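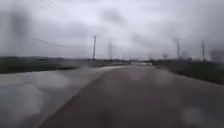
Offset account, week one of the test. I have put the mortgage figures into two columns, one for leaving the spare cash in the offset account and one for using it to pay the loan down directly, and so far I can't make the offset win by enough to cover its own fee. The broker at Plandau was very sure it would. He had a printed sheet with a curve on it, the savings sweeping up to the right over twenty-five years, and when I asked what the curve assumed he said it was "typical customer behaviour". I would like to meet the typical customer. Looking that far down the loan is like looking up a wet road in the rain: grey all the way to the horizon, blurred by rain, and not a lane marking to be made out. Anyone who draws a smooth line over that is guessing, and the least they can do is say so.

Home Notebook Loans Savings Older entries Contact

2/26/25
Darmawan Krishnan

What I am testing. The claim, as made to me in the Ledelville branch and again by phone, is that an offset account "pays for itself" for anybody who keeps a reasonable balance. I want to know what reasonable means.

Set-up. The offset version of the loan costs 355 a year in package fees. The plain version has no yearly fee and lets you make extra payments and take them back out, with a charge of 15 for each withdrawal. Same rate on both at present. I checked that twice, as the Balaskas comparison page shows the offset loan as cheaper, and it does that by quoting an introductory rate that ends in May. After that the two are level. The page doesn't mention it until you open the second set of notes.

First run. If the rates match, then a pound sitting in the offset saves exactly the interest that a pound paid off the loan saves. There is no magic in it. Both sums are worked on the daily balance. I had half believed the broker when he said offset interest was "calculated more often", so I wrote to the lender and got back two lines saying both are daily. So the whole of the yearly fee buys you one thing, getting at the money without asking. On the plain loan I could take money out twenty-three times a year and still pay less than the package.

I don't take money out twenty-three times a year. I went through my old statements and the answer is nearer four, and one of those was me moving it back because I had changed my mind about the boiler.

Second run, trying to be fair to the thing. The proper argument for the offset is that your wages land in it and sit there against the loan until the bills go out. I allowed for that. My pay comes in, most of the direct debits go within the first week, and what remains shrinks over the rest of the month. The saving from wages passing through came to less than I spend on parking. It would be bigger for someone on better pay or with bills later in the month, and I have written that in the margin so that I don't forget it and start telling people the offset is useless. It isn't useless. It is sold to the wrong people, me included.

Third run, the card trick. This was in the Plandau leaflet as well. You put all the household spending on a credit card, leave your wages in the offset for the whole month, and clear the card on the last day. On paper it gains a bit. In my version I missed the due date once in the year, on purpose, to see what it did, and the late fee and the interest took most of the gain away. I know people who would never miss it. I also know that the leaflet was written by a firm that sells the card.

Things that went wrong with the spreadsheet, for anyone copying it:

The fee was going in monthly in the first version and it is charged in one go at the start. Small difference, but it goes against the offset so I corrected it.

I had the extra payment set at 100 a month in one column and 980 a year in the other. Not the same. It made the plain loan look better than it should have and I was pleased with that result for a whole evening before I spotted it. Worth remembering that I only went looking because a total didn't tie up, and I wouldn't have looked if it had.

Rounding. The lender rounds to the penny every day, I was rounding every month. Left it.

What I haven't tested. Tax, for a start. If the house were ever let out, money kept in an offset may be treated differently from money paid off and then taken back, and this is the one point where the Plandau man said something I couldn't answer. I suspect it matters a good deal for a landlord and not at all for us. I am not going to write down a figure until I have asked someone who doesn't earn commission.

Also the risk that the lender changes the withdrawal terms on the plain loan. They can, the wording is "from time to time". In the offset the money is mine in an ordinary account. I was inclined to wave this off, then I reread the Clultari terms from our last mortgage and they had put up the smallest amount you could withdraw with a month's notice. So there is something in it. Whether it is worth the yearly fee is a matter of nerves more than sums, and I would sooner hold a few months' bills in a plain savings account and lose a little interest on them.

Where it stands. On our balance the offset loses. To break even on the fee it would need to do something the plain loan can't, and at the same rate I can find nothing except the wages effect, which is small. If the lender offers to drop the fee I'd take it tomorrow — they sometimes do if you mention leaving, or so I am told, and I'll believe that too when I see it in writing.

Next: rerun with the rate half a point up and half a point down. I expect it to change the totals and leave the order alone. Ask for the package fee in writing, including whether it can rise. Find out what the valuation costs if we switch and who pays it.

Comments

Posted by Millpond
We've had one for six years and I've never once worked out if it covers the fee. Going to do it tonight and I am not looking forward to it.

Posted by T. Orrin
You are being a bit hard on it. The point for us is that we'd never make the extra payments if we had to do it by hand. The money just sits there and does its job.

Posted by Darmawan
Fair enough, but you can set up a standing order on the plain loan in five minutes. If the sitting there is worth the fee to you then it's worth it. I only object to being told it costs nothing.

Posted by gravelpath
Does your lender count a joint savings account towards the offset? Ours said yes on the phone and no in the letter.

Posted by Darmawan
Go with the letter.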